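## Medicine boxes: what goes in and what stays out

The medicine box evening at the Marnura hall drew 20 households, and several people have asked for the notes. They are set out here for anyone who missed it, with a few corrections.

Start by emptying whatever you use now onto a table. Most of us keep medicines in more than one place, so check the bathroom cabinet, the kitchen drawer, coat pockets and the car. Put everything in one pile before you decide on anything.

Go through the dates next. Take anything past its expiry date to a pharmacy, and the same goes for tablets left over from an old prescription. Don't put them in the bin or down the sink. Eye drops often have to be thrown away a set time after opening, whatever the date on the carton, so write the day you opened them on the side in pen.

Keep things in their cartons where you can. Loose blister strips take up less room, but the carton has the leaflet, the dose and the full name on it. If the box won't shut, the answer is usually a second box.

A clear box with a hinged lid does the job well, as you can read the cartons without taking them all out. Stand them on edge with the names facing up, and put in the small ones last so that they don't slide underneath.

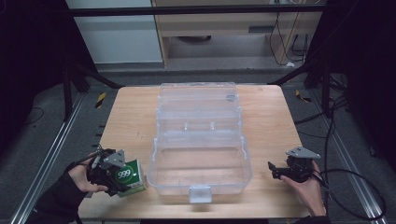 Wekesa Langat wrote in afterwards to say that a clear box is fine on a high shelf but no good in a house with toddlers, and that he would like to see a lockable one recommended. He keeps plasters and bandages in the clear box and everything else in a locked tin on top of the wardrobe.

We agree about the lock. An ordinary latch won't keep a child out, and a box that can be seen into should be kept well out of reach and out of sight. Avoid the bathroom too if yours gets steamy. A bedroom cupboard is better.

Raíssa Pimentel has a printed checklist to stick inside the lid, with space for names, doses and the pharmacy's phone number. Copies are on the table by the hall door. The next evening is planned for August and will cover first aid kits for the car. Bring your own kit if you have one, and a pen.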